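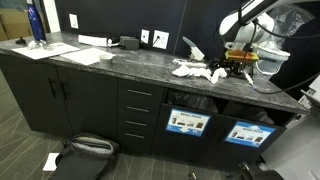

White cloth on the speckled counter

Jan 3, 2018

New year, new army!! I know, I know, I said in October that I was done starting things until the old things were finished. But then the winter update for Plendia went up last night and I stayed awake way too late reading it on my phone, and the Hukeck are good again. Or maybe they were always good and I just didn't see how until the river rules changed.

So the big one first. Units with the Wader trait no longer stop when they hit shallow water. They used to lose the rest of their move, every single time, which made it kind of silly that the one faction that lives in a swamp was the worst at crossing one. Now they keep going and they count as being in cover while any part of the unit is touching the bank. I read that line about five times. In cover! On a unit that already ignores the first hit of the round! I had to put the phone down and go get a glass of milk.

The other change is smaller but I think it matters more in a long game. Drummers can pass an order along to a second drummer, and that one can pass it to a unit within the usual distance. You still only get the one order, so it isn't free, but it means the line can stretch right across the table without the far end falling asleep. My old list always had a far end that fell asleep. I lost a whole evening at the Coughlan league because my left flank stood on a hill and watched everybody else have fun.

I wrote a list before breakfast. It comes to 1197, and the limit is 1200, so I am leaving three points on the table and I do not care, because there is nothing in the book that costs three points anyway. It goes: the captain on foot, both drummers, two big blocks of spears, the eel riders (I love them, they were terrible, they may still be terrible), a screen of net throwers, and the mud giant at 400 all by himself. A third of the army in one model. That is a dumb way to build a list and I'm doing it.
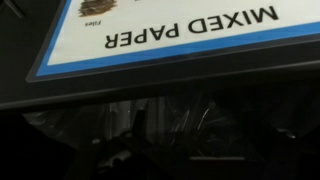
The giant gets nothing from the river change, by the way. He doesn't have Wader, he has Huge, and Huge already let him walk through water. But now the spears can keep up with him, so he doesn't get to the far side alone and die to the first cannon that looks his way. I pushed bottle caps around for an hour to see how it would go and by turn three everything arrived more or less together. Bottle caps don't shoot back, of course. Still.

What I have to work with: nearly 30 spearmen from the old starter box, primed black, with spears that bend if you breathe on them. The net throwers are assembled and half of them have their green on. The eel riders are in a bag, in pieces, and I am pretty sure one eel has no tail. The giant I don't own. The store in Drarnstead had one on the shelf before the holidays, and I'm trying not to think about whether it's still there. I will drive over when the roads are better. If it's gone I'll make one out of foil and putty, and he'll be lumpy, and it's a mud giant, so lumpy is right!

Rules gripe, just one, so I remember to ask at league. The update says a unit in shallow water "may not be charged from the bank side," but it never says what the bank side is if there is a bank on both sides. It's a river. There are always two! I'm guessing they mean the bank the unit came from, which would be nice and simple, but I can already see the argument happening at the table. I'd be happy to roll a die for it and move on. Some people there would not.

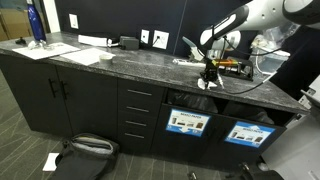
Color scheme has been rattling around in my head all day. The box art is brown on brown with a brown belt, and I just can't paint that many brown guys again. I want them to look like they came up out of cold, deep water. So, dark blue cloaks, the same blue as that tall water bottle standing near the wall, with a bit of that metal look worked in along the edges where the cloth would be wet. Blue ink over silver might get me there. For the bases I'm stealing the countertop – black, gray and white speckle, so they're on wet river stone instead of the usual swamp goop. I think I can do it with an old toothbrush, black first, then flick on the gray, then just a little white. It should go fast, and it will make the blue jump right out.

Test model tonight, one spearman, cloak and base only. If the silver looks awful under the ink I'll go over it with plain navy and keep the speckle. The drummers come next either way, they've got the best faces in the whole box.

First league night is coming up and I'd love to have one block of spears done by then. Captain too, if my hands hold up. Need to buy: silver, blue ink, a fine brush that still has a point. And glue for the eels.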